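Drorville shelter to add beds before winter after council vote

The overnight shelter on Ehlers Street in Drorville will grow from 80 beds to 86 and stay open through the day on weekends, after the city council agreed Thursday to extend its lease on the former bus depot.

The vote was 6 to 3. Under the new terms the city keeps the building for another four years and takes on the cost of heating, which had been paid out of the shelter's own budget. The six extra beds will go into what used to be the depot's parts room.

Britta Kettler, who manages the shelter, told the council that staff turned people away on most cold nights last winter. She said the usual choice was a ride to Dritbridge, where the next nearest shelter closes its doors at 9 p.m. and does not take late arrivals.

"If somebody gets off work at 10, Dritbridge is no use to them," Kettler said. "A lot of our people work. They clean, they wash dishes, they stock shelves. They need a place that is open when the shift ends."

Check-in at Ehlers Street will run later than before, with the front door staffed until midnight. Weekend daytime opening begins in the first week of the new lease. Meals will still be served only in the evening, and the shower schedule does not change.

The three council members who voted no said they support the shelter but object to the length of the lease. Emiliano Ayala, whose district includes the depot, said the city had promised nearby businesses that the site would be sold and built on. He asked for a two-year term instead. That motion failed.

Several shop owners spoke during public comment. One asked for better lighting on the side street — the city said new fixtures are already on order — and another wanted trash picked up more often behind the building. Both requests were sent to the public works department.

The shelter is also asking for bedding. Its laundry contract with Traltolov ended in May and was not renewed, so sheets are now washed on site and wear out sooner. Staff want fitted sheets in twin and full sizes, in any color, along with towels and plain dark T-shirts. Used items are fine if they are clean and have no holes. Pillows have to be new and in the package. 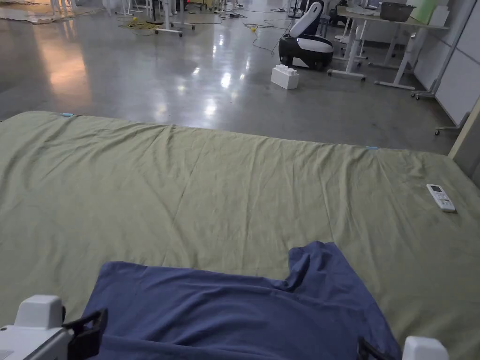

Catinca Nistor said she would rather see the city pay for a proper laundry service than ask residents for sheets every few months. Donations come in a rush and then stop, she said, and what the shelter needs is the same number of clean beds every night of the year.

The council did not take up the laundry question. It could come back when the budget is reviewed in the spring.

Donations can be left at the side entrance on Ehlers Street between 4 and 6 p.m. on weekdays. Larger items, including blankets by the box, should be arranged with the front desk first.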